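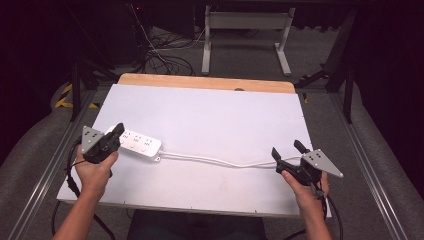 Figure 1. Two hand-held grippers above a white board, the left one at a power strip.

Museum Practice, Unit 3: Small Exhibitions in Shared Public Spaces
Handout for seminar groups. Module tutor: Nathalie Chisholm

Purpose of the unit

This unit considers displays placed where visitors have not come to see a museum: station halls, libraries, shopping arcades and hospital foyers. Students should read the handout before the seminar and bring their annotated floor plan.

Terms used

Host: the body that controls the building. Lender: the body that owns the objects. Dwell time: the period a visitor spends at one display, measured from stopping to leaving.

Case study: the Pladdale Library display

The Bradell Museum of Trades placed a single cabinet on seed merchants in the entrance hall at Pladdale for one season. The host allowed a footprint of 2 metres by 3 metres and required that the fire route remain clear at all times. Label text was limited to 45 words per object. The introductory panel first ran to 800 words and was cut heavily after a trial with library staff — the earlier draft is in the module folder and repays reading beside the final one.

Amrit Sawatzky's report on the display notes that most visitors approached from the lift side, where the cabinet showed only its back. A second panel was fitted there in September. Compare this with the Boonyarit touring case, which is glazed on all sides and has no fixed front.

Points for the seminar

Who should answer visitors' questions when the lender has no staff on site? How far may a host alter label text? Consider the Plivov loan agreement, clause 3, in which both parties must approve changes in writing.

Written work

Submit a display proposal of no more than 800 words, with a floor plan to scale. The deadline is Friday, May 12, 2023. Late work is subject to the usual penalties — requests for an extension go to the department office and not to the tutor.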